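Home | Forums | Workspaces | Tables and Seating | New Posts

What stays on a shared table, and what goes?

Reading time: 7 min

Print this thread | E-mail this thread

woodgrain_desk
We moved into the second floor of the Onduvthorpe building in February and took over one wood table that everybody uses. It gets hands-on work in the morning, lunch at noon, and whoever needs elbow room after that. I'd like to settle on what lives on it permanently. Right now the answer is whatever got left there.

Two things I'm trying to work out. First, is it worth keeping anything decorative on a table that gets used this hard? Second, what are people putting on the wood? It came with an oil finish and I've been wiping it with a damp cloth and nothing else. I have a tin of Woltine hard wax that cost me $137 and I'd like to hear from somebody who has used it before I open it.

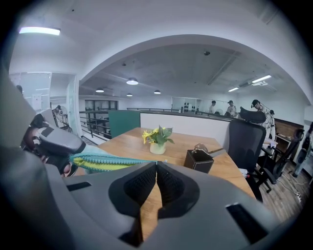 The table's spot isn't going to change. It has to stay by the partition because that's where the outlets are, and people sit and work on the other side all day, so anything noisy at our end gets a comment. I mention it because dragging things around to clean is part of the problem. As of now the flowers and the pen holder sit out toward the middle, the black one with the pale stitching on the rim, and every time the table gets wiped both have to be picked up. The chair usually ends up parked on the right side and somebody has to move that too.

tallowpost
Take the flowers off. I ran a sewing room with a table like that and anything in the middle ends up in the way of whatever you're trying to lay flat. We had a plant, then we had a smaller plant, then we had a windowsill with a plant on it.

On the wax, Woltine is fine but put it on thin. First coat I did was too heavy and it stayed tacky for days. Buff it off after fifteen minutes even if it looks like there's nothing left to buff.

kettle_and_cord
Disagree with the post above about the flowers. A big wood table with nothing on it turns into a dumping ground. Ours had mail, a box of cables and a bike helmet on it by the end of the first week. We put a vase in the middle and people stopped, I guess because it looked like a table somebody cared about. It's one object. You pick it up with one hand.

tallowpost
You pick it up with one hand if there's no water in it. With water you pick it up with two and it still slops. And the foot of the vase leaves a ring. I have sanded those rings.

kettle_and_cord
Felt pads or a saucer. I have never had a ring with a saucer.

tallowpost
So now there are two things to move.

slowdrawer
Could you say how big the table is? It makes a difference. On my 28 inch deep one at home a vase is a serious obstacle. On something you can get people around from more than one side it's no trouble at all.

woodgrain_desk
Deeper than yours by a good bit. You can reach the vase from the near side but you have to lean. It's set back from where people's hands are for most jobs, and I'd put it farther back still if it weren't for the leaves getting crushed against the partition.

I'll say for the other side of the argument that cloths are the thing we handle most on there, for folding and wiping both, and a cloth doesn't like a vase. You drag the edge across without looking and it catches. So far nothing has gone over.
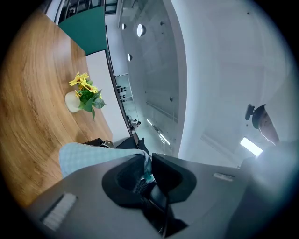 The light is the other thing I should have put in the first post. There are round lights set into the ceiling at that end, and they show up every smear on the wood. I can wipe it down at 8 a.m. and by 10 it looks like I never did. If the wax makes it shinier than the oil, I may be buying myself more work. Does anyone know if Woltine comes in a matte?

brassbracket
It does, but I'd skip it. The matte is the same product with something in it that dulls it, and it settles to the bottom of the can. If you don't stir the whole time you're applying you get patches. I had a tabletop that was matte at one end and satin at the other.

The Hindenari oil is flatter out of the can and it's easier to patch. When somebody puts a hot mug down you can sand that one spot and rub more in. With wax you end up doing the whole top again or living with it.

mudroom_mike_not
Seconding the Hindenari. It smells for a day or two so do it at the end of the day and open a window.

tallowpost
I've used both. Oil is easier to patch, sure, and you'll be patching it all the time. Wax holds up to a wet cloth. If they're wiping it every morning like the first post says, oil is going to go dry and gray on them by summer.

brassbracket
Only if they're soaking it. A damp cloth won't do that. I have an oiled counter next to a sink.

tallowpost
Then your counter has had better luck than mine.

slowdrawer
Put a test patch of each on the underside and leave them a week. It's a table, it has an underside.

woodgrain_desk
I like the underside idea and I'll do it. I can't return the tin anyway.

Back to what stays on top. The list I have so far is flowers, pen holder, and a flat pad over at the right for when somebody is working on something that might scratch. The pad was my addition. Some people leave it where it is and eat lunch off it, which wasn't the plan.

kettle_and_cord
What's in the pen holder? Ours fills up with dead pens and one good pair of scissors that walks off.

woodgrain_desk
Scissors, mainly. The pens migrate.

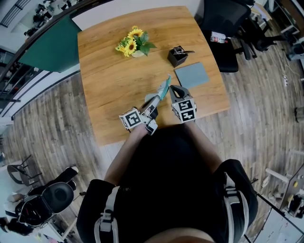

The table from overhead, scissors standing in the black holder and the gray-blue pad by the right edge.

slowdrawer
I would move the pad. With it that close to the edge somebody is going to catch it with a sleeve, or with the arm of one of those chairs when they pull in. Mine lives in a drawer and comes out when I need it.

woodgrain_desk
There's no drawer. I've looked at the kind that screw on underneath but I don't want holes in the top.

brassbracket
Ngubane makes a clamp-on tray. It grips the apron, no screws. I paid $166 for the wide one and I wish I'd bought the narrow, the wide one hits my knees. Check whether you have an apron before ordering. Some tables like that are just a slab on legs and there's nothing for it to grip.

mudroom_mike_not
That's a lot of money for a place to put a pad. Lean it against the partition.

brassbracket
It falls over.

mudroom_mike_not
Mine doesn't. Put a strip of cork on the floor side.

tallowpost
Scissors point down or point up? I only ask because I have the scar. Point down, always, in anything that sits within reach of where people are working.

kettle_and_cord
Point down dulls the tips if the holder has a hard bottom. Drop a folded bit of felt in first.

tallowpost
I can live with dull tips.

woodgrain_desk
Fair enough, I'll put a piece of felt in and point them down, and post a note about it. Whether anyone reads the note is another matter.

inkwell_annex
Coming in from the chair side of things. You have mesh chairs with casters on a wood floor. Are they the soft wheels or the hard ones? Hard ones will mark that floor faster than anything will mark your table. I would spend the money there first. I've got 2,000 square feet of plank flooring to look after and the only bad areas are where people pull up to tables.

woodgrain_desk
I'd have to turn one over. I know they roll easily, maybe too easily, because they never stay where I leave them. The other thing people do is use the seats as a shelf. There's always a bottle or a wrapper or something on a chair because they don't want to put it on the table.

inkwell_annex
If it rolls easily on bare wood it's probably the hard kind. Soft ones drag a little. Swap them, it takes five minutes, they pull straight out of the base. Get a cheap mat in the meantime if you can stand the look of it.

And get the power strip off the floor while you're at it, if yours is where mine was. A caster goes over the cord and you have a split cord.

woodgrain_desk
It is on the floor, yes. I'll see if it can go along the wall.

slowdrawer
Back to the flowers. Where did that end up? I don't think anyone agreed.

woodgrain_desk
Staying for now. I asked on our side and the people who use the table most want to keep them, and the one person who wanted them gone mostly eats there. I've put a saucer on order. If it gets knocked I'll come back and tell tallowpost.

tallowpost
I'll be here. Thin coats on that wax.

brassbracket
Post the underside when you've done both patches. I'd like to see the Woltine next to the oil on the same wood under those lights.

woodgrain_desk
Will do. The oil isn't here yet so it'll be a couple of weeks.

Print this thread | E-mail this thread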